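How to sort out your mugs with a mug tree (and look after enamel ones while you're at it)

Posted January 2022

I have too many mugs. I think most people do, but mine had got to the stage where opening the cupboard over the kettle meant putting a hand up to catch whatever was coming out. My sister-in-law Noemi Pagano came to stay, went to make a cup of tea and lost a very nice handle off a very nice mug, and that was me told. So I bought a mug tree, then I learnt how to use one properly (yes, there's a bit more to it than hanging things on pegs), and a few of you asked me to write it up after I mentioned it in the comments on the teapot post.

First, get everything out. All of it, including the ones at the back and the one with pens in. Put them on the table where you can see them and make two groups: mugs you drink out of every week, and mugs you don't. Be strict! I had a souvenir one from Hetcombe that I'd moved through two flats and never once used. The second group goes back in the cupboard or off to the charity shop. The first group is what the tree is for, and if it's bigger than the number of pegs you've got, have another go at being strict.

Now the tree itself. Mine is from Brutilwood and it's 55 quid new, so I waited until someone was selling one locally and paid a good deal less. Things to look for if you're buying:

Weight in the base. Give the top a gentle push with one finger. If it rocks while it's empty it will go over with three mugs on one side.

Pegs that tilt upwards. A flat peg lets the mug creep towards the end every time you shut a drawer.

Space between the pegs. Take your fattest mug along with you if you're going to a shop. I felt daft doing it but the woman at the till said she wished more people did.

Pegs that don't turn. Give each one a twist. A loose one can be glued but I'd rather not start off with a repair.

Before you hang anything, wipe the whole thing down with a barely damp cloth and dry it straight away. If the wood feels rough or thirsty, rub in a tiny bit of food-safe mineral oil with an old sock, leave it twenty minutes and buff off whatever hasn't soaked in. Then leave it overnight. I was impatient the first time and had oily handles for days.

Next comes the loading, and I do think there's a right order. Start at the bottom with your heaviest mug, then put the next heaviest on the peg opposite. Work upwards, going from side to side, and finish with the lightest at the top. Taking them off goes the other way round, top first, though I'll admit that by Wednesday in our house it's a free-for-all. 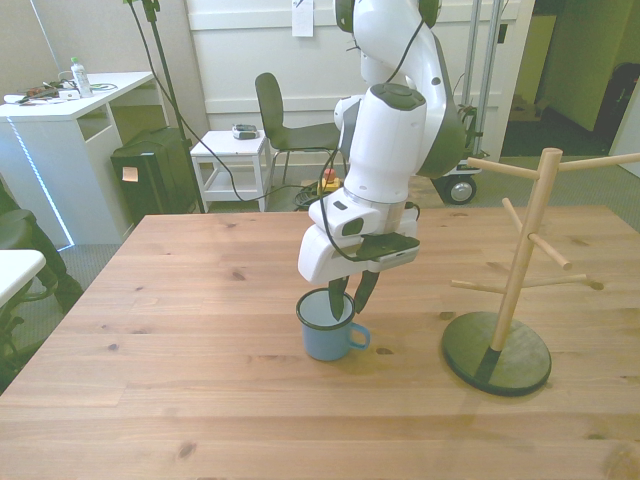 Enamel mugs are the ones I'd save for the top pegs. They weigh next to nothing compared with stoneware, and if one does get knocked off it'll probably chip and not smash. The rim is the place to keep an eye on, where the coating gets banged against taps and other mugs. A little chip on the outside of the rim is mostly a matter of looks, but dry it well or it'll rust. If the inside is chipped I stop drinking out of it and it becomes a plant pot.

For tea stains inside enamel, don't go near it with wire wool. Put in a heaped teaspoon of bicarbonate of soda, add just enough warm water to make a paste, smear it round with your fingers and leave it for half an hour. Then a soft sponge and a rinse. For really stubborn ones I fill the mug with hot water and a spoonful of bicarb and forget it until after tea. Irfan Tambunan, who runs the Tuesday craft table I go to, swears by lemon juice, but I found it left mine looking dull so I've gone back to the bicarb.

Dry them before you hang them up! I know the tree looks like a drainer. It's not a good drainer. Water runs down the handle, sits where it touches the peg and leaves a dark mark in the wood, and I've got one on my second peg from the bottom to prove it. Quick wipe with a tea towel, handle included.

Where you put the tree matters more than I expected. I tried it next to the hob (greasy in a week) and on the windowsill (in the way of the blind) and it's now at the back of the worktop by the kettle, pushed in far enough that nobody's sleeve catches a peg on the way past. Leave yourself room to turn it, as you'll want to reach the ones round the back.

Once a month or so I take everything off and dust the pegs and the base. It takes five minutes. Check for wobbly pegs while you're there, and if one's come loose, pull it out, put a dab of wood glue in the hole, push it back in and leave the tree empty until the next day.

Concetta asked whether espresso cups can go on one. Some can, but try the handle over the peg first, because plenty of the small ones are too tight. Mine live on a saucer stack in the cupboard, which now shuts.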